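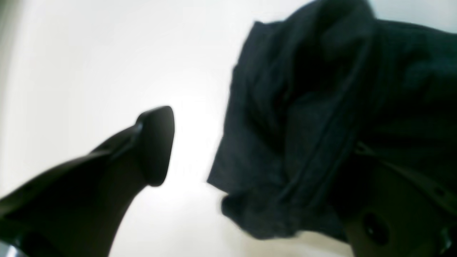
Our household is replacing the door furniture and bathroom fittings in a brick unit built before the present plumbing rules, and we would appreciate guidance on finish. The shortlist is matte black or brushed nickel throughout. The intended user of the second bathroom has reduced vision in both eyes, and we were told by a showroom that black is the better choice against pale tile. I am not certain of this. Matte black holds its outline well where light catches it, and in the photograph there are soft highlights along the top edges of the black part, but the lower portions go into deep shadow and their detail is difficult to make out. Our hallway has dark grey walls and a single ceiling light. Should the same finish be used in both places, or should the hallway levers differ from the bathroom fittings?

Home Ask Topics Members Search

The budget for all fittings, excluding labour, is $3,000. The bathroom tile is a plain off-white and will remain.

Submitted by Fenna Jansen
August 21, 2021

3 answers

Answer from F. Van Loon (Fenna Van Loon, building advice desk)

The finish should be selected for each room according to the surface behind it. A single finish throughout a dwelling is a matter of appearance and carries no benefit for a resident with low vision.

In the bathroom, black fittings on off-white tile will give strong contrast and are a reasonable selection. Please note that contrast is required at the point where the hand is placed. A black tap on a black basin shelf is no easier to find than a chrome tap on a white one. The hot and cold indicators on many black mixers are small and are printed in the same tone as the body, and should be inspected in person prior to purchase.

In the hallway, brushed nickel or another light finish is recommended against dark grey paint. If black levers are preferred there, a pale backplate may be fitted behind each one. The single ceiling light should also be reviewed. A fitting lit only from above will be shaded on its underside, and on a dark lever the underside is where the fingers go. A wall light at shoulder height will do more for the resident than a change of handle.

Grab rails are a separate matter. They must be fixed to framing or solid masonry, and the colour should be settled only after the fixing points are known. An occupational therapist can advise on position.

Answer from a member

We fitted the Telow levers in black in June. They look very good. They do show soap and hand cream, and we have found that a damp cloth is sufficient. Abrasive pads should not be used, as ours left a shiny patch on the laundry door which has not come out. The set for our doors was $616 including the privacy snibs. The Asness range was dearer and the local store did not have it in stock.

Answer from a member

I would refer you to the answer above regarding backplates. We obtained ours from Sánchez and painted them ourselves. Please check the backset measurement on the old latches before ordering, particularly in an older unit. I did not, and two had to be returned.

This question is closed to new answers.

Related questions
Removing lime scale from a brushed nickel mixer
Fedis privacy latch will not line up with the strike plate
Light switches for residents with low vision: colour and height
Fixing a towel rail to hollow brick
Is powder coating suitable near the coast?

Contact the help desk | Terms of use | Copyright 2021 | Back to top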